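로봇공학 교재 > 3부 조작과 학습 > 7장 손으로 보여 주기

Maleck 교재편찬실 지음 | 3월 개정 원고

제7장 손으로 보여 주기: 시연 수집의 기초

7.0 이 장을 시작하며

컵을 집어 선반에 올려놓는 동작을 글로 적어 보자. 손을 뻗는다, 손가락을 벌린다, 컵을 감싼다, 든다. 여기까지는 쉽다. 그런데 손가락은 얼마나 벌려야 하는가? 컵에 닿기 직전에 손은 얼마나 느려지는가? 컵이 살짝 밀리면 손목은 어느 쪽으로 따라가는가? 한 줄씩 채워 넣다 보면 종이가 금방 모자라고, 그렇게 적은 규칙은 컵이 조금만 기울어져 있어도 맞지 않는다. 우리 손은 이 일을 매일 하면서도 말로는 좀처럼 설명하지 못한다.

그래서 나온 생각이 참 시원하다. 설명하지 말고 보여 주자는 것이다! 사람이 직접 해 보이고, 그 움직임을 기록하고, 기록에서 로봇이 따를 정책을 학습시킨다. 이것이 시연 학습(learning from demonstration)이며, 이 장에서 다룰 내용의 출발점이다. 6장에서 궤적을 손으로 설계하느라 고생한 독자라면 여기서부터는 꽤 다른 재미를 느낄 것이다. 수식이 사라지지는 않지만, 그 수식에 들어갈 숫자를 우리 손목과 손가락이 만들어 낸다.

이 장을 마치면 독자는 다음을 할 수 있어야 한다.

- 시연을 모으는 세 가지 방식(직접 교시, 원격 조작, 손에 드는 그리퍼)을 구별하고 과제에 맞는 방식을 고른다.
- 그리퍼에 달린 카메라가 무엇을 보고 무엇을 놓치는지 설명한다.
- 두 손 과제에서 시간 정렬과 좌표 정렬이 왜 따로 필요한지 말한다.
- 짧은 수집 계획서를 쓰고 버릴 시연과 남길 시연을 가른다.

7.1 보여 주는 세 가지 방법

가장 오래된 방법은 로봇 팔을 직접 붙잡고 움직이는 직접 교시이다. 관절의 힘을 풀어 두고 사람이 팔을 끌고 다니면 각 관절의 엔코더가 각도를 남긴다. 기록된 자세는 로봇이 실제로 취했던 자세이므로 도달 가능성을 따로 따질 필요가 없다. 대신 팔이 무겁고, 두 팔을 한꺼번에 끌기는 무척 어렵고, 카메라 영상에 사람 손이 자꾸 끼어든다.

두 번째는 원격 조작이다. 조작자는 조종 장치를 움직이고 로봇이 그것을 따라간다. 데이터는 깨끗하지만 조작자가 손끝의 감각을 잃는다. 종이컵을 쥐어 본 사람은 얼마나 힘을 주면 찌그러지는지 손가락으로 알지만, 조종간 너머로는 알기 어렵다. 힘을 되돌려 주는 장치를 쓰면 나아지는 대신 장비가 복잡해진다. 지연도 문제이다. 화면이 늦으면 조작자는 조금 움직이고 기다리고 또 조금 움직이는 버릇이 들고, 이 버릇이 데이터에 고스란히 남는다.

세 번째가 이 장의 주인공인 손에 드는 그리퍼이다. 로봇 손끝과 닮은 도구를 사람이 쥐고 과제를 수행한다. 로봇은 그 자리에 없어도 된다. 도구에 달린 카메라가 영상을 기록하고, 영상과 관성 센서로부터 도구의 움직임을 복원한다. 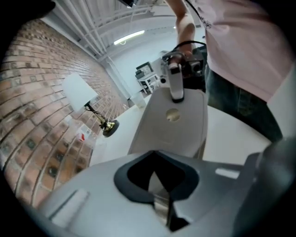 이 방식이 반가운 까닭은 무엇보다 가볍기 때문이다. 로봇이 없는 교실, 부엌, 창고에서도 시연을 모을 수 있고, 처음 쥐어 보는 사람도 잠깐 연습하면 꽤 자연스러운 동작이 나온다. 물론 값은 치러야 한다. 사람의 팔이 지나간 경로를 로봇 팔이 그대로 지나갈 수 있다는 보장이 없다. 어깨를 틀고 몸을 숙여 얻은 자세가 로봇의 작업 영역을 벗어나기도 하고, 사람에게는 편한 속도가 모터에는 버거울 수도 있다. 수집이 쉬워진 만큼 검사가 늘어나는 셈이며, 검사 방법은 7.4절에서 다룬다.

Barajas 과정의 실습생들이 남긴 기록을 보면 첫 시간의 실수는 대체로 비슷하다. 평소 손놀림대로 너무 빨리 움직인다. 영상이 흐려지고, 흐려진 구간에서는 도구의 위치 복원이 끊긴다. 두 번째 시간에는 반대로 너무 느려진다. 알맞은 속도는 그 사이 어딘가에 있고, 자기 영상을 몇 번 돌려 보면 생각보다 빨리 찾는다.

7.2 손끝에서 보는 세상

그리퍼에 달린 카메라는 흔히 시야가 매우 넓은 어안 렌즈를 쓴다. 손끝과 물체만 찍으려면 좁은 렌즈로도 충분할 텐데 왜 굳이 넓은 렌즈를 쓸까? 답은 위치 추정에 있다. 카메라의 움직임을 영상에서 복원하려면 여러 순간에 걸쳐 알아볼 수 있는 특징점이 필요하다. 물체에 바싹 다가갔을 때 화면이 온통 민무늬 상판이면 추정기는 붙잡을 것이 없다. 넓은 렌즈는 이럴 때도 벽과 가구와 천장을 화면 가장자리에 남겨 준다.

대가는 왜곡이다. 직선이 휘고, 화면 가장자리에서는 같은 크기의 물체가 다르게 보인다. 그래서 수집 전에 반드시 보정을 한다. 보정으로 얻은 내부 매개변수는 렌즈와 해상도의 조합에 딸린 값이므로 해상도를 바꾸면 다시 확인해야 한다. Jiltov 실습 교본에서는 보정용 영상 51장을 찍고, 그 가운데 14장을 떼어 두었다가 재투영 오차를 확인하는 데 쓴다. 떼어 둔 영상에서 오차가 유난히 크다면 보정판이 화면 가장자리까지 고루 지나갔는지부터 살펴본다.

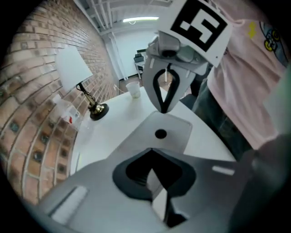
두 손 과제로 넘어가면 문제가 하나 더 생긴다. 왼손 도구와 오른손 도구가 저마다 자기 지도를 만든다면 두 지도는 원점도 방향도 다르다. 각 도구가 어떻게 움직였는지는 알아도, 둘이 서로 얼마나 떨어져 있었는지는 모르는 것이다. 병을 잡고 뚜껑을 돌리는 과제에서는 바로 그 거리가 핵심이다. 해결책 하나는 한 도구가 다른 도구를 직접 보게 하는 것이다. 위 사진에서 마주 보는 그리퍼 위에 얹힌 흰 카드가 그런 단서가 된다. 굵고 검은 정사각형 테두리는 검출기가 네 꼭짓점을 찾기 좋고, 안쪽의 흑백 무늬는 마커를 구별하고 방향을 정하는 데 쓴다. 카드의 실제 한 변 길이와 보정된 카메라만 있으면 네 꼭짓점에서 상대 자세를 계산할 수 있다. 다만 카드가 비스듬히 기울거나 화면 가장자리로 밀리면 꼭짓점 오차가 자세 오차로 크게 번지므로, 한 순간의 값만 믿지 말고 여러 순간의 추정을 함께 최적화하는 편이 좋다.

시간 정렬은 이와 별개의 문제이다. 두 카메라의 시계가 어긋나 있으면 좌표를 아무리 잘 맞추어도 왼손의 지금과 오른손의 조금 전을 짝짓게 된다. 소리나 빛 신호를 함께 기록하거나, 두 관성 센서에 같은 흔들림을 준 뒤 상호상관을 구하는 방법이 널리 쓰인다. 느린 동작에서는 어긋남이 눈에 띄지 않으니, 빠르게 움직이는 구간을 골라 확인하자.

7.3 좋은 시연의 조건

시연이 많으면 좋지만 양이 전부는 아니다. 똑같은 자리에 놓인 컵을 똑같이 집는 시연만 쌓으면 정책은 그 자리만 배운다. 물체의 위치, 방향, 높이, 조명을 의도적으로 바꾸어야 한다. 반면 전략은 어느 정도 통일하는 편이 낫다. 어떤 시연자는 컵의 옆을 잡고 어떤 시연자는 테두리를 잡는다면, 단순한 회귀 모델은 두 방법을 평균 내어 옆도 테두리도 아닌 허공을 잡으러 간다.

Stumo 과제 묶음을 쓰는 실습반이라면 다음 순서로 시작해 보자.

1. 과제의 시작 상태와 끝 상태를 한 문장씩 적는다. "컵이 접시 위에 똑바로 서 있고 손가락이 컵에서 떨어져 있다"처럼 판정할 수 있는 문장이어야 한다.

2. 수집할 공간을 천천히 훑으며 지도용 영상을 찍는다. 급하게 돌지 말고, 마지막에는 출발점으로 돌아온다.

3. 손가락을 끝까지 벌렸다가 끝까지 닫아 개폐 범위를 기록한다. 두 손 과제라면 양쪽 도구에서 모두 한다.

4. 시작 배치를 16가지 정해 번호를 붙이고, 배치마다 7회씩 시연한다. 한 배치를 몰아서 하지 말고 번호를 섞는다.
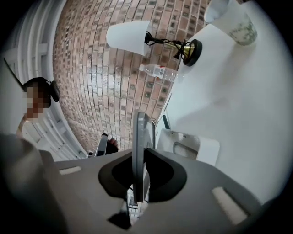
5. 위치 추정이 끊긴 시연과 물체를 떨어뜨린 시연에 표시를 한다. 떨어뜨렸다가 다시 집은 시연은 지우지 말고 따로 모아 둔다. 8장에서 복구 동작을 배울 때 아주 요긴하다.

6. 남은 궤적을 로봇 모델에 넣어 관절 한계와 속도 한계를 검사한다. 검사에서 떨어진 궤적이 한쪽 배치에 몰려 있다면 로봇의 설치 위치부터 다시 생각해 본다.

생각해 볼 거리

수건 개기, 서랍 열기, 나사 조이기를 놓고 7.1절의 세 방식 가운데 무엇을 쓸지 정해 보자. 나사 조이기에서는 영상만으로 알 수 없는 양이 무엇인지 먼저 적어 두면 7.4절을 읽기가 한결 수월하다.

관련 항목
- 6장 궤적 계획과 시간 매개변수화
- 7.4 실행 가능성 검사와 궤적 선별
- 8장 행동 복제와 복구 동작
- 부록 나. 어안 카메라 보정 실습
- 부록 다. Stumo 과제 묶음 목록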